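## Cell 2 notes, September

The breakfast cell at Skosen has now logged 2,459 tray assemblies. Our site kitchen serves two shifts, and until this summer every tray was put together by hand, starting at 4:30 a.m.

The working rate is 50 trays an hour. Ineke Martens, who ran the old line, could do 70 on a good morning, so throughput was never the argument. The early start was. Two people used to come in before five. One now comes in at six, and the other moved to stock and ordering at the same grade.

What changed for the remaining operator is the type of work. Stojan Softić spends most of his shift on resets, portion checks and fault codes. He says his wrists are better and his patience is worse. He also has to write a log entry for every stop, which the manual line never required, and I think the time for that should be in the rota. At present it isn't.

Bagels are still the slowest item. We keep the test layout simple: two arms, one placemat, toaster at the back left.

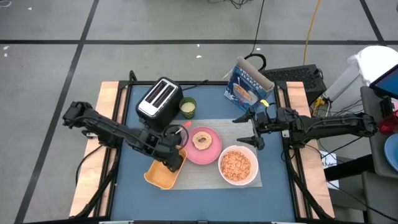 *Bagel and cereal layout on the test table, both arms over the work surface.*

Next job is the grip force table for bowls. Tudor wants it before the second cell is ordered.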